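How to test whether a robot can clear your counter (in the simulator, before you buy an arm)

Posted by Maeve Noonan, October 19, 2022

Short version first. Can a machine tidy a kitchen counter yet? Sort of. Big blocky things, yes. Thin leggy fiddly things, mostly no. If you want to find out for your own setup without spending money on hardware, do it in sim. Takes an evening if the install behaves.

I wrote this up fast between other jobs so forgive the gaps. Fix your own paths.

What you need

A machine with a half decent graphics card
Rulline, the simulator. Free tier is fine
The Foulkes gripper model, two fingers, parallel linkage
A surface. Marble, wood, whatever you have at home
An object pack. I used Cunwood small objects, set 10

Skip the big scene packs for now. They load slow and you'll spend the night moving furniture.

Step 1. Pick the chore

One chore. Not "clean the kitchen". Something like: one object on the counter, pick it up, put it in a bin. Write down what counts as done. Mine is: object off the counter, inside the bin, nothing else knocked over. If it's half on the rim that's a fail.

Do this before you run anything. Otherwise you will look at a near miss at midnight and call it a pass. I have done this.

Step 2. Set up the surface

Load the counter, lock it in place. Set friction. The default in Rulline is way too grippy for polished stone, everything sticks like it's on a rubber mat. Drop it until a pushed object slides a bit and then stops.

Patterned stone is harder for the vision side than plain stone. Keep the pattern on. Your real counter has one. Same with lighting — don't crank it up. Kitchens are dim half the time, and a detector that only works under studio light is no use to anyone at 7 in the evening.

Step 3. Choose objects that are actualy annoying

Everybody tests with a cube. Cubes are solved. Sponge, mug, cereal box, fine, run them first so you know the pipeline works. Then move on to the stuff that really ends up on a counter:

Twist ties
A fork lying flat
Plastic toys with legs
Grape stems

Legs are the worst. Low body, thin bits going off in every direction, no flat sides for the fingers to meet. The grasp planner wants two parallel faces and there aren't any. And a dark object next to a dark gripper, well, the depth estimate gets mushy right when you need it.

Step 4. Bring the gripper in

Come in from one side with the fingers open. Wide. Wider than you think. Narrow openings look efficient and then you clip a leg on the way in and the thing skates off.

Stop when the object is between the fingers, then pause the sim. Look before you close. Things to check:

Are both fingertips clear of the object?
Is the fingertip low enough to catch the body and not just the legs?
Is the palm plate going to hit first?

The arm I used at this stage had a dark brown, insect-like thing lying on veined marble, fingers still apart. Good place to stop and think. 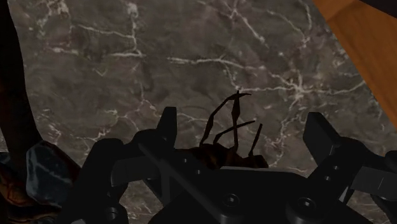 Tadhg Moriarty read a draft of this and objected to the whole approach. His view was that you should never plan a side grasp on anything that low, that a person would just pinch it from the top or sweep it into their hand with the edge of a cloth, and that we keep asking robots to do chores in the most awkward way available. He'd give the arm a dustpan and be done.

Fair enough. Sweeping works for crumbs and probably works for this. But I don't want a robot sweeping a fork, or somebody's earring, into the same bin as everything else. Pick first, sweep what's left. We argued about it for a while and didn't settle it.

Step 5. Close slowly

Set closing speed to the lowest value that doesn't bore you. On contact, watch the object not the fingers. Three usual outcomes:

It gets held by the body. Great, lift.
It tips up and rotates. Sometimes still liftable, usually drops on the way to the bin.
It squirts out. Friction too low, or you're pushing on a sloped bit.

If it squirts out every single time, go back to step 2 before blaming the planner. I lost a whole evening to a friction value with the decimal in the wrong spot.

Also check your collision mesh. Lots of object packs wrap a thin shape in one simple convex blob. Then the fingers close on air next to a leg, the sim says contact, and you get a lovely grasp that could never happen. Turn on the mesh overlay. If you see a potato shape around your bug, rebuild the mesh with finer pieces. Slower, but at least it's true.

Step 6. Run a batch

One run tells you nothing. Randomize position and rotation, small nudges, and let it go overnight. I ran 1089 attempts on mixed objects with the same gripper and the same counter. 547 passed by my own rule from step 1.

So, half. Looks OK until you split it by object. The boxes and sponges carried the score. Leggy stuff dragged it right down, and the fork wasn't far behind. Always split by object. A single number will flatter you.

Save the failures as clips. Watch 20 of them back to back, fast. You'll spot the pattern sooner than any chart will show it. Mine was the left finger arriving first and shoving the object over before the right one got there. Fixed by centering the approach on the body and ignoring the legs.

Step 7. Decide if it's any use

Think about what a fail costs. In sim, nothing. At home, a fail means you walk over and do it yourself, plus whatever got knocked on the floor. If it fails half the time you haven't saved a chore, you've got a new one.

My own cutoff is one fail in 10 for stuff that can't break. Nothing on my leggy list got close. For glassware I wouldn't let it try at all yet.

Shop floor is different. Same part, same tray, same light, all day. You can tune for that, and people do. Counters change every hour, that's the whole problem.

A few things that tripped me up

Rulline resets gravity if you reload the scene from the menu. Reload from the script instead.
The Pustitz exporter flips the left and right finger names. Check before you train anythng on it.
Don't film the batch at full resolution, it'll fill the disk.
Save your random seed. Please.

Comments

Aisling Ó Dubhghaill: Does the mesh rebuild slow the overnight run much? I'm on an old card.

Maeve Noonan: A fair bit. Rebuild only the thin objects and leave the boxes as they are, that got mine back to finishing by breakfast.

Bernadette Mac Giolla: I tried the slow close on forks and it mostly pushed them along the counter. Got better when I ran them up against the backsplash first. Feels like cheating, but it's what I do by hand too.

Maeve Noonan: Not cheating. Adding it to step 5 when I get a minute — send me the settings if you still have them.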